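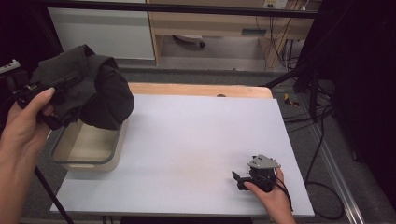 I caught Indira Pisharody at eight in the morning, which she says is late for her. She had already strained a batch of elderberry syrup and was on her second mug of nettle tea (I got one too, and I'm still deciding how I feel about it).

She started Brunar, her little line of herbal tinctures, in her sister's kitchen in Lenihan. "I made 25 bottles and gave most of them to people at work," she told me. "Then they wanted more, and they wanted to pay!" These days she fills nearly 1,000 a season.

I asked what customers get wrong, and she laughed for a good while. "They keep it on the windowsill. It looks so pretty there! Please, put it in a cupboard." She'd also love it if people read the label before calling her. "I wrote it. It took me all of January."

The lemon balm is her best seller, though she's fonder of the ginger and fennel. I am too, for what it's worth, even if it made my eyes water.

She's careful about promises. "If you take prescription medicine, talk to your pharmacist first. I say that at every market, and I've lost sales over it. Fine."

Next up is a glycerin version for folks who don't want alcohol. She's on test batch 107 and says it still tastes like cough drops.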